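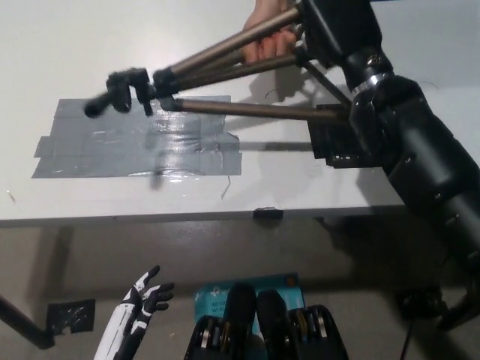 Grodar 6 firmware reaches Kotmont phones

May 20, 2024

Owners of the Kotmont 2 can now install Grodar 6, the custom firmware based on the stock Zevura system. The build went up on the project's download page this morning, along with a new recovery image. Anyone still on the old recovery will need to flash the new one first, as the installer stops with error 52 if it finds the earlier version.

The download is 3,443 MB, so check your free storage before you start. 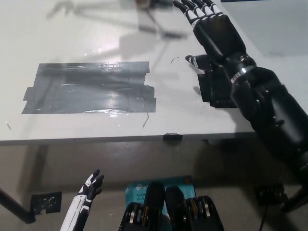 What has changed

Call recording is back, and the lock screen no longer drops its clock after a restart. The May security patch is included. Fingerprint unlock works again on phones with a replacement screen — a fault that had been open since the first test build.

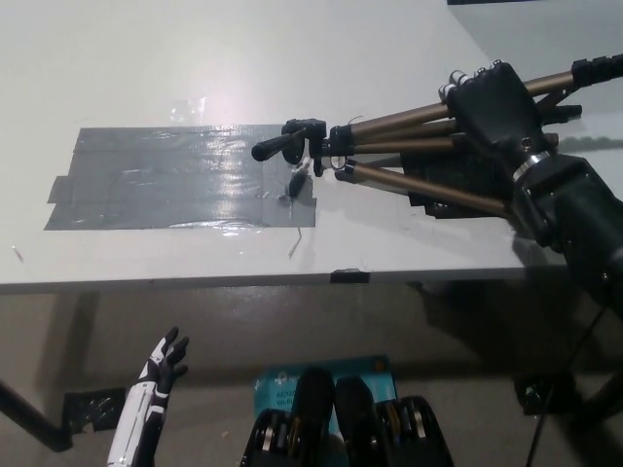
The camera app has been rebuilt for this release. Maintainer Indrek Priedītis says long exposures now save in full resolution, and the shutter delay can be set by the user. Night mode still needs a steady phone, and a folding tripod with telescoping legs will do for that. Video stabilisation is switched off by default.

Two faults remain. Wireless casting fails on some televisions, and the Lauritsen keyboard loses its saved words if you upgrade without a backup.

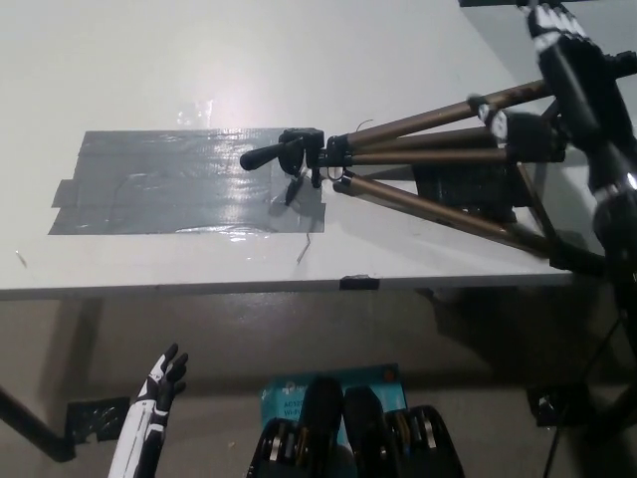

Priedītis has asked users to report both on the project forum with a log attached — reports without one will be closed. Rooted phones must be rooted again after the update.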